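Resources > Workshop Builds > Volora Bench Arm > Setup Guide > Section 4

Filed under: Robot Arms, Simulation, Two-Finger Grippers

We use cookies to remember your language and download region. Accept | Settings

4. Checking the gripper views before first motion

Last revised August 27, 2025

Complete Section 3 (mounting and wiring) before you begin. The checks in this section are done in the simulator with the arm on the bench powered off. You need the Volora model files and the Undholm viewer installed on the same computer.

4.1 Open the camera views

1. Start the viewer and load the bench project.
2. Open the camera list and turn on both gripper views.
3. Set the jaws to the fully open position.

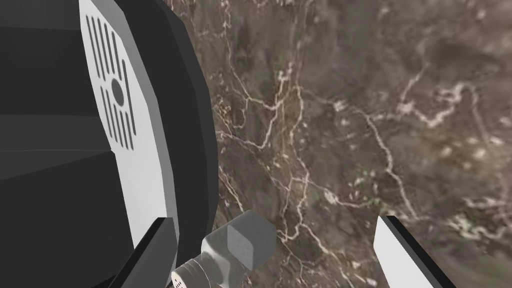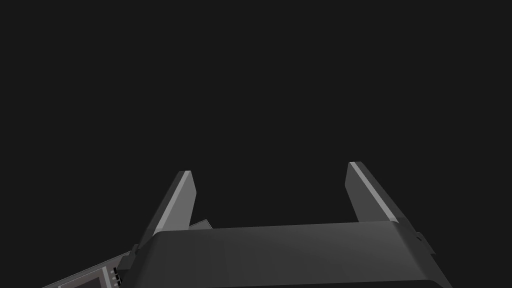
Simulated views, jaws open. The first has brown marble behind the gripper; the second has a plain dark backdrop.

4.2 Check the fingers

1. Confirm that both fingers are visible in each view. If one is missing, the camera is attached to the wrong link. Go back to the camera list and select the wrist link.
2. Check that the space between the fingers is clear.
3. Send the close command from the viewer panel. The fingers should move toward each other at the same speed.
4. Send the open command and wait for the position readout to settle.

Note: Surface textures and backdrops have no effect on motion. You can change them in the project settings at any time.

CAUTION: Do not send the close command to the real gripper during this check. Leave the output switch in the viewer set to SIM.

4.3 Set the travel limits

The Malinowski driver board counts motor steps from the fully open position. Limits set here are saved with the project and copied to the board in Section 5.

1. Open the Limits tab.
2. Enter 0 for the open limit.
3. Enter 3,000 for the closed limit.
4. Set the test speed to 400 steps per second.
5. Click Save, then run the open and close commands again.

If the fingers pass through each other in the viewer, lower the closed limit and repeat step 5. If they stop well short of each other, check that the finger length in the model file matches the fingers you printed.

Note: Builds that use the older Buritz board have a shorter step range. Enter 1,000 for the closed limit on those boards.

4.4 Save the views

1. Return both cameras to their default positions.
2. Choose Save Layout and name the file.
3. Close the viewer before you connect the USB cable to the driver board. The viewer and the board loader use the same port.

CAUTION: Keep hands and loose sleeves away from the jaws whenever the driver board has power, including when the arm is idle.

Continue to Section 5, Loading settings to the driver board.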